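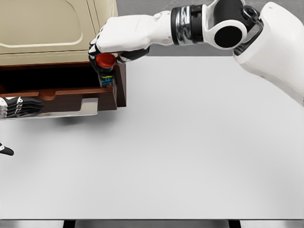
The long life of the second-hand phone

By Naheed Rizvi

A refurbished phone is sold on three claims: the battery has been tested, the storage has been wiped and the screen is in the grade stated on the listing. The first of these is the hardest to verify from outside the case, and it accounts for most of the returns that cross the bench at Giketum, a repair and resale workshop on the industrial side of Briddale.

Giketum processes mid-range handsets that are two to four years old. The stock comes mainly from expired business leases. On a day in August the intake shelf held 191 units, all the same model, a mid-tier phone sold under the Rilteo name with a plastic back, an LCD panel and a rated battery capacity of 4,000 mAh.

Jonalyn Dela Peña runs the intake bench. Each handset is charged to full, left to rest, then discharged at a constant load while a meter logs the current drawn from the cell. The software health reading in the settings menu is noted but carries no weight in the grade. It is an estimate built from charge history, and it drifts when a phone has spent its working life on a dashboard charger and has rarely gone through a full cycle.

"Two phones can both say 88 per cent," she says. "One of them runs out at lunch."

Of the 191 handsets, 170 passed the discharge test at or above the workshop's threshold of 80 per cent of rated capacity. The remaining 21 went to Hongjun Lu for new cells.

What a replacement involves

The Rilteo back panel is held on with a perimeter of adhesive and no screws. Lu warms it on a heated mat, works a thin plastic card along the lower edge and avoids the upper left corner, where the flex cable for the fingerprint reader sits within two millimetres of the seam. A metal pick at that point will cut the cable, and the replacement part costs more than the battery.

Once the cell is out, its connector is inspected for corrosion and the bay is cleaned of old adhesive. The new cell goes in with pull tabs and the panel is resealed. Lu does not describe the result as water resistant. The factory rating applied to a factory seal, and the workshop has no pressure rig to test its own. The listing says so in the second line.

Fast charging is a separate matter. Some aftermarket cells lack the identification chip the phone expects and will charge only at the base rate. Giketum buys from Reinholz, a parts distributor whose cells carry the chip, and pays a higher unit price for them. Vilgot Nyberg, who does the purchasing, worked out that the cheaper cells cost more once return freight was included.

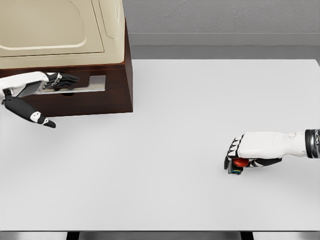

Software support and resale value

Battery condition can be corrected on the bench. Update support cannot. The Rilteo received its last operating system upgrade before most of this batch came off lease, and security patches are due to end next year. Banking apps generally tolerate an older system for some time after that, but each sets its own minimum version and may raise it with little notice.

Nyberg now prices stock by remaining months of patches first, then storage, then cosmetic grade. Under the old method a spotless phone with no support left could sell for more than a scuffed one with two years remaining. He found this difficult to defend to customers who rang back.

Elfriede Aigner, a retired electronics teacher who bought one of the batch, uses it for calls, transit tickets and a hearing aid app. She asked for the discharge log before paying and was sent it as a spreadsheet. After 7 weeks she reports a day and a half between charges with Bluetooth on throughout. Her complaint is with the speaker, which distorts above three-quarters volume. Lu attributes this to dust in the mesh and has offered to clean it.

Checks before buying

Ask whether the capacity figure was measured under load or read from the settings menu. Ask for the date of the final security patch, and compare it with the manufacturer's own support page. Confirm that the activation lock has been removed by starting the phone from a factory reset while the seller is still reachable. If the battery has been replaced, ask who made the cell and whether fast charging still works with the original plug.

Cosmetic grades are not standardised. Giketum's B grade allows scratches that can be felt with a fingernail on the back, though none on the glass. Another seller's B may permit both.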